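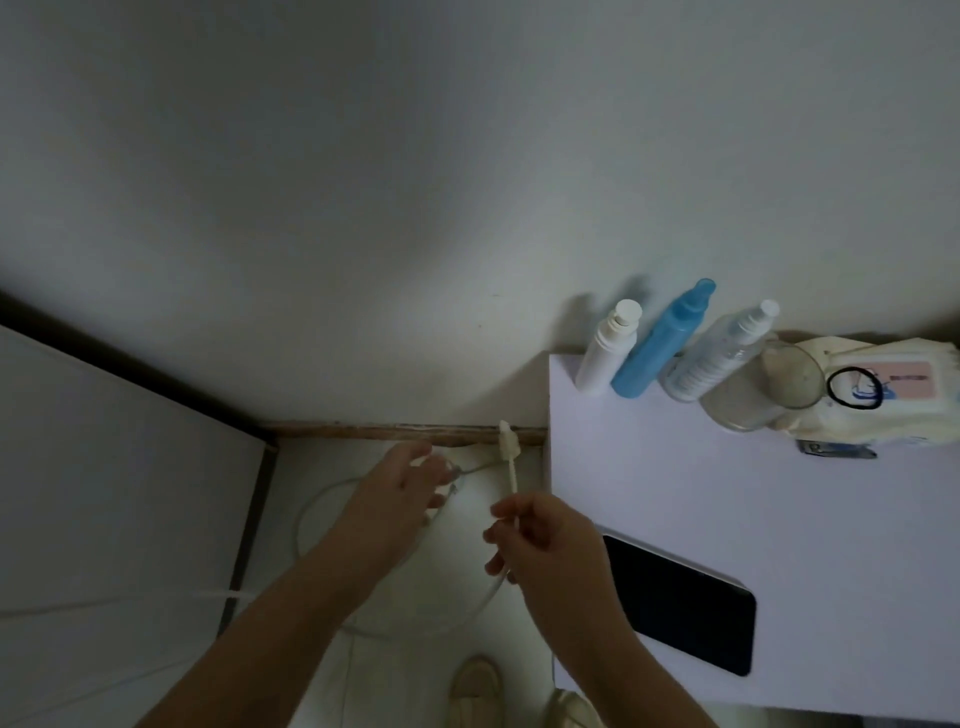

About the Tendine Home Robotics Club

Tendine is a student club that teaches robots to do small household jobs. We started with a line-following cart and one borrowed laptop. The club now has 97 members, most of them in the first or second year of engineering or computer science, and it is open to students from any department.

Our faculty adviser is Sarmīte Mockus, who also teaches the introductory controls course.

What we work on

Our main project is called Turunen. It is a two-armed robot meant for tight rooms such as dorms and small apartments. The current task is charging a phone: find the cable, get it out from behind the furniture, put the adapter in the wall outlet and connect the phone. Thin cables are hard for the robot. They bend, they slide into gaps, and a clear or white one is difficult to pick out against a pale floor or wall.

Before the robot tries a task, members do it by hand in ordinary rooms and record it from head height. We leave the rooms as they are, with the usual bottles and wipes on the desk. The recordings are cut into steps and labeled. So far we have 419 labeled recordings of the charging task, and the goal for the year is 4000 across all tasks. 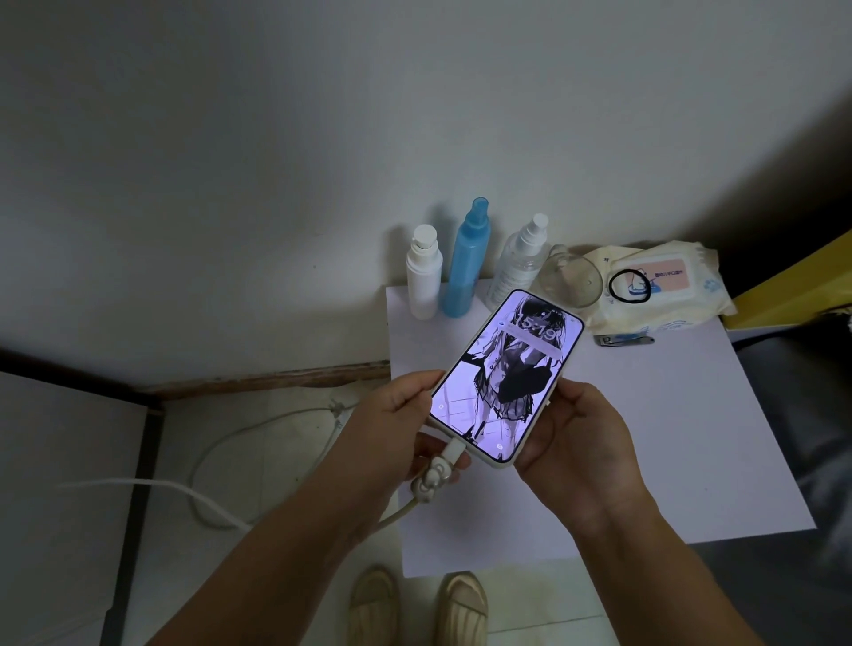 How the club is organized

Members join one of 2 teams. The recording team plans the tasks, records them and does the labeling. The robot team builds the arms and writes the control software. You can switch teams at the start of a semester. New members do a short training session on labeling first, whichever team they choose.

Competition

Each April we enter the Clalteo student challenge, where every team gets the same room and the same list of chores. The outlet task is worth the most points, and it is the one we practice most.
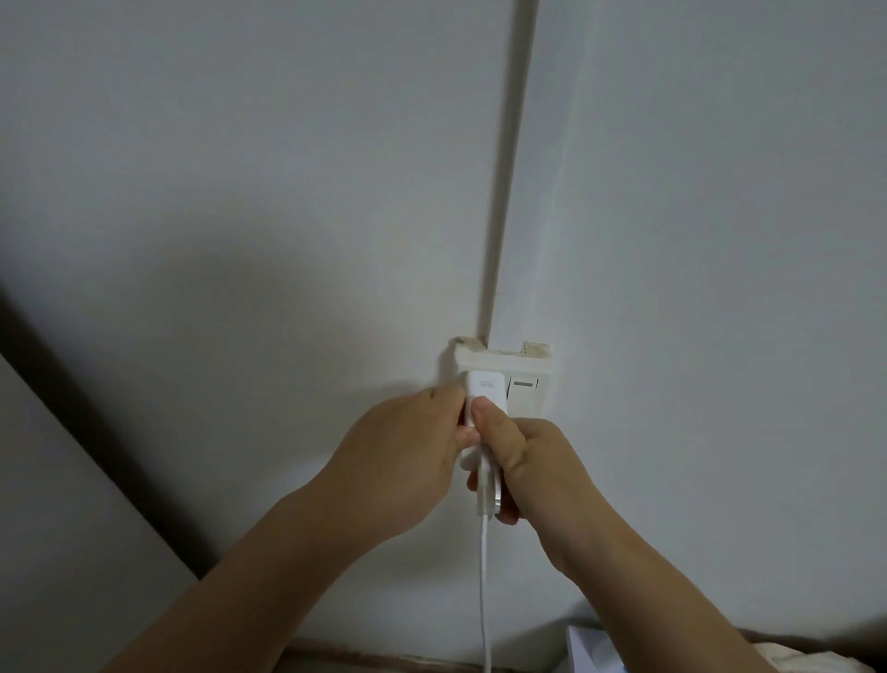 Plugging the adapter into a wall outlet beside the switch.

Support and contact

Parts for the arms are paid for by Tastton and by member dues. To join, come to any open lab session or leave your name at the engineering front desk. No experience with robots is needed.

Page last updated 30/10/2020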